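Chapter 4
Volume and Capacity

Every container has two sizes. One is the space it takes up on a shelf, called its volume. The other is the amount it can hold, called its capacity. A bottle with thick walls may look large and still hold less than a thin one of the same height.

In this chapter you will measure capacity in milliliters and liters, change from one unit to the other, and decide how exact a measurement needs to be.

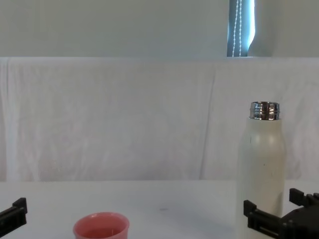 Figure 4.1 A cup and a bottle on a table.

Start with an estimate. Skye Mackay guesses that her cup holds 300 milliliters. She fills it to the rim, empties it into a measuring cylinder, and reads 326 milliliters. Her guess was low by 26 milliliters. Write your own estimate before you measure, and do not change it afterward.

Height alone is a poor guide. Many bottles narrow at the shoulder, so the last few centimeters hold much less than the same height lower down.

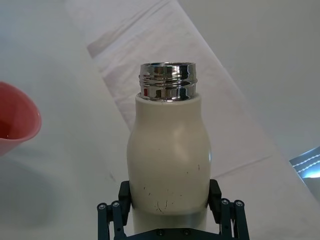
For a straight-sided container, multiply the area of the base by the inside height. For any other shape it is easier to fill the container with water and measure the water. One cubic centimeter holds exactly one milliliter, so the two methods can be compared directly.

Read a measuring cylinder at eye level. The surface of the water curves up slightly at the sides. Take the reading at the bottom of the curve.
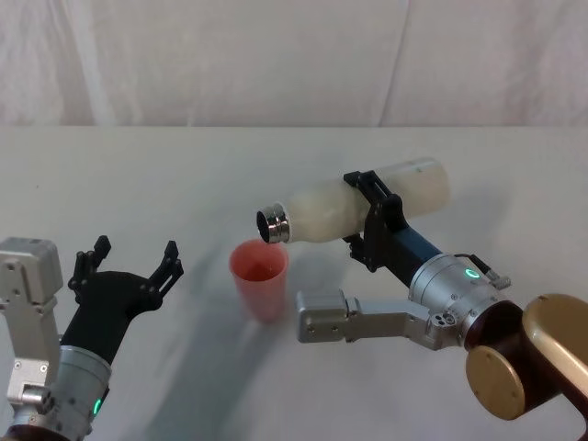
4.1 Measuring by Pouring

Words to know: capacity, milliliter, liter, meniscus

When a small container is used to fill a larger one, count the full pours and measure the last partial one separately. Ruba Twal filled a bucket with nine pours of 300 milliliters and one of 222 milliliters. The total was 2,922 milliliters, or 2.922 liters.

Pour slowly. A spill of 60 milliliters matters little in a bathtub but would spoil the result for a cup.
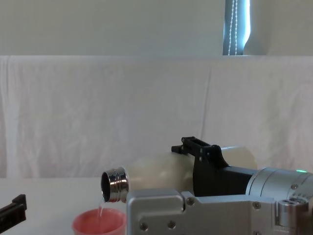 Figure 4.2 Water poured from a bottle into a cup.

Work with a partner for Activity 4A. You will need a bottle, a cup, a measuring cylinder, and a tray. Record each reading in your notebook with its unit.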